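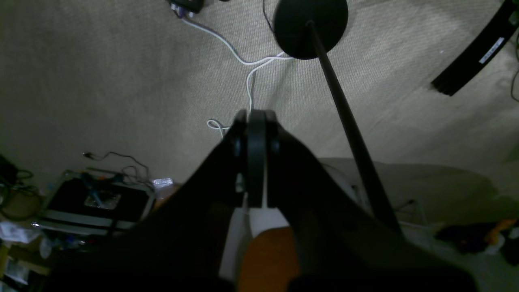 One respondent objected that a longer game is worth little if the added hours are spent walking between towns, and asked that playing time be reported apart from travel time. The point was accepted, and Table 3 gives both.

Figure 4. Carpeted floor with the round base of a black pole.

4.2 Length of play after the console release

Estetora was first sold for home computers and reached consoles the following August. We compared saved games from 2,241 players, of whom 261 had played both versions. The median console player stopped after 86 hours, well short of the 400 or so that Skirnum, the publisher, gave as the full length of the story and side quests.

Players who moved from one version to the other kept their party but lost their crafting stock. Many of them left the game in the second chapter, where the Fledurik mines call for crafted armour. New console players showed no such drop. The Hendriks scale of player fatigue was given to both groups at the end of each chapter; scores for the second chapter are treated in Section 4.3.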